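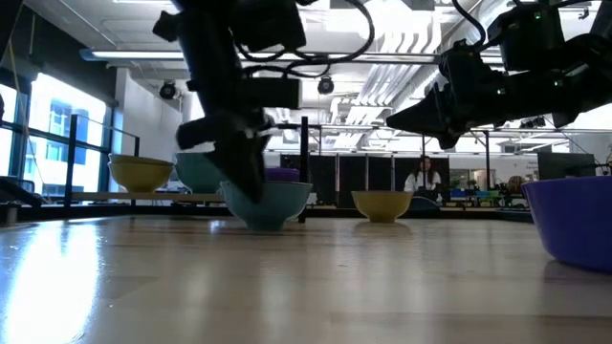
Work under the Clallstead tableware grant continued on schedule through the reporting period. The Durnix bowl range is now settled at 121 pieces, and sorting by color has begun at the Gemdale site. Teal, mustard-yellow and purple bowls are in use on the main table, with stacked yellow bowls kept on the light wooden shelf behind it. The glossy tabletop will be retained for the next period.

Of the first 100 place settings, all were checked and recorded in October. Two items remain open: the delivery of replacement shelf liners and the final wording of the storage labels. Spending is within the approved budget, and no change to the grant terms is requested.

Submitted 2020-12-14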